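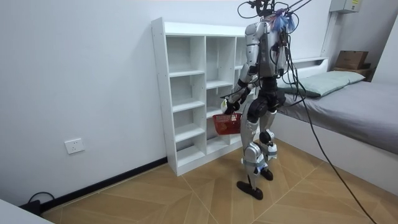 Posted in Floors and Subfloors
December, Friday, 8:40 pm
By sandedback

Parquet gone hollow in back bedroom - lift or inject?

House is a slab-on-ground in Cundlow, parquet glued direct. The floor in the small bedroom sounds hollow over a patch near the external wall. No loose pieces yet, but two of the fingers move slightly underfoot. The rest of the room sounds solid when tapped.

With a 1,000 mm straightedge I get a dip of 2 mm at the worst point, and I don't know if that is the slab or the timber. Finish is an old solvent polyurethane in fair condition.

I have one quote for $1,255 to lift the patch, level with Flatura and relay using the existing timber. The other option I was given is drilling and injecting adhesive. Which would you do?

---

kerfwidth

Inject. A hollow sound only tells you there is a void under the timber. If two fingers move and the others don't, the bond has let go locally and the rest may be fine for decades. Drill at the joints with a fine bit, inject low-viscosity adhesive, weight it overnight and fill with matching wax.

Lifting old parquet always costs you some pieces. The tongues break, or the back comes away with the bitumen on it.

---

slabmoisture

I'd hold off on both until there is a moisture reading. The patch is against an external wall. What is the ground level outside compared with the slab? If there's a garden bed built up against the brickwork, you will inject it now and be back doing it again after the next wet winter.

Surface pin meters are not much use on concrete. Get an in-slab humidity test, or at least tape down a square of 200 micron plastic over bare slab and look under it after a few days. The plastic sheet only shows gross moisture, so treat a dry result with caution.

---

sandedback

Outside that wall is a concrete path that falls towards the house slightly. No garden bed. There's a downpipe at the corner and I haven't checked whether it runs to stormwater or just stops.

---

slabmoisture

Check the downpipe first. Run a hose into it for ten minutes and see where the water comes up.

---

oldtrowel

Disagree with kerfwidth on injection. I've pulled up floors that had been injected and the adhesive had sat on top of the dust in the void. It bonded to the timber and to nothing else. On a patch that small I would lift it, clean the slab back to sound concrete and reglue. Number the pieces with masking tape before you start and take a photo of the pattern.

Also, 2 mm under a straightedge that length is inside what most adhesives will bridge. I wouldn't pay for levelling compound on that.

---

kerfwidth

That comes down to vacuuming the holes before injecting, and most people skip it. I've had injected patches hold for years. I'd agree on the compound though. Flatura is fine, but feathering it out to nothing against old parquet is where it cracks.

---

tasblockfloor

One thing not mentioned so far: what is the old adhesive? If it is black and the house is of a certain age, have it tested for asbestos before anyone scrapes or grinds. That applies to lifting, and to drilling if you go through into the old glue.

For spare timber, Bultden used to keep salvaged fingers at their Esteban Street yard. Worth ringing. Take a piece with you, as the thickness varies between makers and you don't want to sand the whole room to suit four new bits.

---

oldtrowel

Agree on the testing. Should have put that in my post.

---

sandedback

Hosed the downpipe. Water came up at the joint between path and wall, so the pipe is broken or was never connected. The plumber can look at it next week. I'll leave the floor alone until that is fixed and the slab has had time to dry, then get the adhesive tested. Leaning towards lifting the patch, without the levelling.

---

slabmoisture

Allow months for the drying, especially under a polyurethane finish. Post the humidity readings when you have them.

---

kerfwidth

Still think injection is worth trying on the two loose ones once it's dry. If it fails you can lift them anyway.

Related threads
- Matching wax filler to aged brushbox
- Water-based coating over old solvent poly: adhesion test
- Skirting off or on when sanding parquet?
- Path falls towards house, options without full replacement
- Cork over slab, gaps at doorway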